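Household Textiles, Level 1
Unit 4 handout: Sorting and folding a sports kit

This handout goes with the practical session on knitted sportswear. Read it before you come to the room. You will need the Unit 2 fibre table and something to write with. Clothing is supplied, but you may bring a kit of your own provided it is clean and dry.

Shirts and woven trousers were covered in Unit 3, and much of what was said there about crease lines does not apply to sportswear. Games shorts have no pressed crease. They have an elastic waist, wide legs and often a printed number, and they slide about when stacked. The method in this unit takes account of all three. 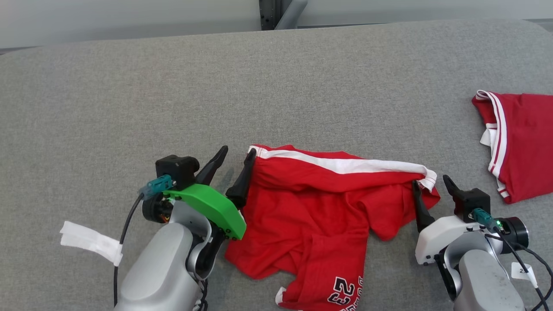

Course notes by the Household Textiles tutor, Votcombe Adult Learning
Revised August

1. The garments

The kit used in these notes is a red jersey and red shorts. The shorts have a white stripe along the waistband with thin red piping, and the number 23 on one leg in white with a black outline. The jersey carries the word BULLS with the same number under it.

Before folding anything, find these parts and name them in your notes:

Waistband
Side seams
Leg hems
Crotch seam
Any print, badge or applied trim

Write down which face of the garment the print is on. Beginners tend to leave this out and then find they have folded the print to the inside, or across the middle of a digit.

2. The surface

A table is the usual choice. An upholstered surface will also do if it is firm and wide enough for the garment to be opened out fully. Fabric on fabric has more grip than fabric on a polished top, so a slippery knit stays where it is put. The drawback is that it also drags. Lift the garment to move it and do not pull it across.

Check for lint first. A grey weave hides dust well and a red knit shows all of it. Run a dry hand over the surface, then a lint roller if needed. The rollers in the cupboard are the Pririk ones with the tear-off sheets. Take one sheet at a time.

3. Separating the pieces

A kit usually comes out of the basket in a heap. When jersey and shorts are the same colour it is easy to pick up part of each. Look for the trim. A white band or a striped edge tells you which piece you have hold of, even when the rest is bunched up.

Put each garment down on its own with clear space round it. Leave it crumpled for the moment. The sorting is done first and the flattening second, and students who try to do both at once generally end up with a sleeve under the wrong piece.
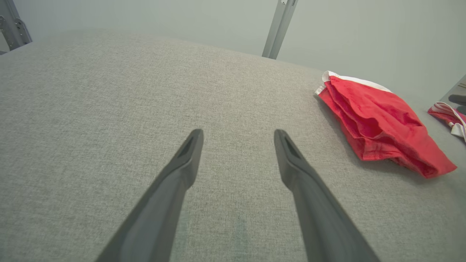 4. Flattening the shorts

Find the waistband and take one end of it in each hand. Lift until the legs hang free, give one light shake, and lower the shorts hem first. Lay the waistband down last so that it is straight and the stripe is uppermost.

Now smooth from the waistband towards the hems with a flat palm. Do not smooth from side to side. A knit stretches more across its width than down its length, and sideways strokes leave the legs wider than they began.

If the end of the waistband curls over, turn it back and hold it for a moment. Elastic that has been tumble dried too hot may not lie flat at all. Note this on your sheet as a fault and carry on.

5. Folding the shorts

a) Fold one leg over the other so that the hems and side seams meet. The numbered leg goes on the outside.
b) Tuck the point at the crotch seam inwards so that the outer edge makes a straight line.
c) Bring the hems up to the waistband.
d) Turn the packet over if the number has ended up underneath.

For a deep drawer, fold once more. For a kit bag, stop at c.

Large prints should be folded as little as possible. The plastic type of transfer can crack along a fold that is used every time, and in a cold cupboard it cracks sooner. Where a fold through the number can't be avoided, vary the position from one wash to the next.

6. Flattening the jersey

The jersey is done after the shorts. Find the hem before you find the shoulders. On a printed jersey the lettering is a quick guide to which way up it lies, and you can follow a line of print outwards to the nearest seam even when the top half is in a heap.

Lay the print face down. Pull the hem straight, then the side seams, then the shoulders. Check that the armholes are not turned in on themselves.

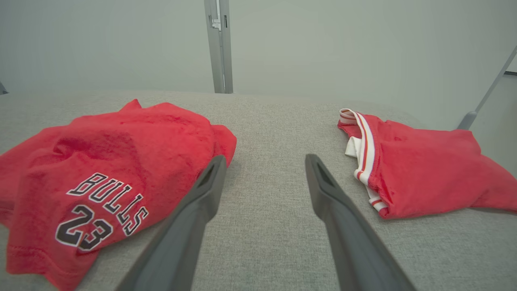
Fig. 3. Jersey with lettering and number at left; shorts with striped trim at right.

7. Folding the jersey

a) With the print face down, fold each side in to the centre back. On a sleeveless jersey the armhole edge makes a curve. Let it lie as it falls.
b) Fold the hem up to the middle.
c) Fold the top down over it.
d) Turn over. The front should be uppermost, with as much of the lettering showing as the width allows.

Place the shorts on top of the jersey, waistband towards you. The pair is then lifted as one.

8. Storage

Shelf boxes in the practical room are the Skellska size, 50 cm long and 13 cm deep. Kits stand on edge in them and should not be packed so tightly that they have to be pulled. Label the short end of the box with the garment type and the number.

Keep red garments away from white ones until you know the dye is fast. The test is in Unit 2. Damp sportswear is never boxed.

9. Written task

In 200 words, describe how you would fold a kit of your own choosing. State the fibre, the position of any print, and where the folds fall in relation to it. Hand it in at room 612 before the next practical.

Reading: Najjar course booklet, the section on knitted fabrics, and your own notes from Unit 3.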